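Learning the words for weather

23 Aug 2020

When I moved from Eide to Horkcombe I believed my English was good. I had read novels in English since school, and I could write a letter to a bank without the dictionary. Then I went to buy bread on my first morning, and the woman in the shop told me it was "mizzling" and I had better "get on home before it comes in proper." I smiled and said thank you. On the way back I was thinking, what is coming in, and from where?

That week I began a notebook for weather words only.

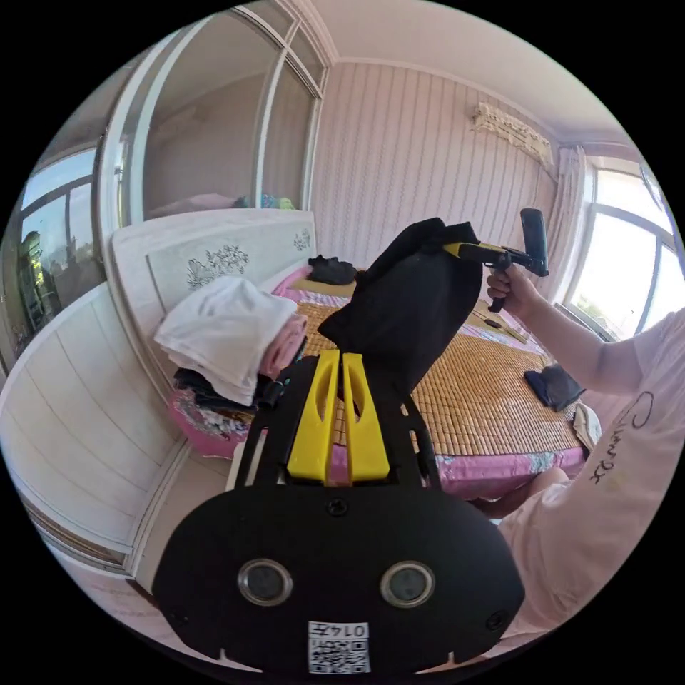
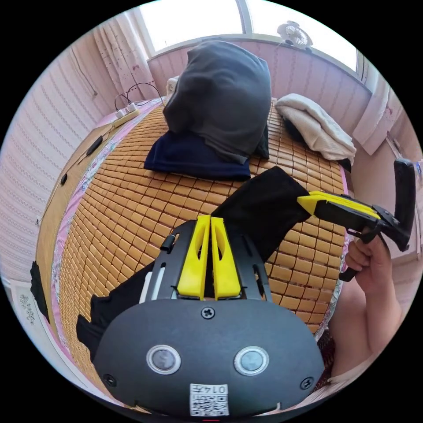 The notebook has 120 pages and I was sure I would fill three or four of them. In my own language we have many words for snow, everybody likes to repeat this, but for rain I grew up with maybe five that we used at home. My grandmother had more. She could say with one word that the rain was thin and came from the side, and with another word that it would stop before the cows were in. I never wrote them down, and I am sorry for it now.

In Horkcombe the rain can spit, pour, drizzle, mizzle, bucket, and come down in sheets. A day can be "close," which I first understood as a day that is near. It means that the air is heavy and you want to take off your sweater. A day can be "fresh," and this is cold, but the person saying it does not want to complain. My neighbor says "bright" for a day when there is sun and she does not trust it.

I asked Thabiso Nkosi about this, because he teaches evening classes in Utarley and has himself learned English as his third language. He told me that he keeps a separate list for what people say after the weather word. "Lovely day, shame about the wind." "Not too bad out, considering." He thinks the second half of the sentence is where the person really speaks to you. The first half is only knocking on the door. I have tried to listen this way since then and I believe he is right, mostly. The man at the bus stop only knocks.

My difficulty is the answer. When somebody says to me "turned out nice again," I have still a small pause before I speak — one second, perhaps two — and in this pause I can see that the person has noticed I am not from here. It is not unkind. But I would like to lose the pause. I have practiced some answers in the kitchen. "It has, hasn't it" is good for nearly everything, but the small "hasn't it" at the end must match the verb at the start, and when I am nervous I say "it has, isn't it" and then I walk home thinking about it.

Siv Skjelbred, my friend from the time in Eide, moved to Breltville the year before me. She wrote that people there do not talk about weather so much, they talk about roads. Which road is closed, which road is slow, why nobody with sense takes the upper road on a Friday. So she has a notebook too, but hers is full of road words. We have agreed to exchange them in the winter and see who understands more.

Yesterday I added "blowy." I asked in the shop if it is a real word and the woman said of course it is, look outside.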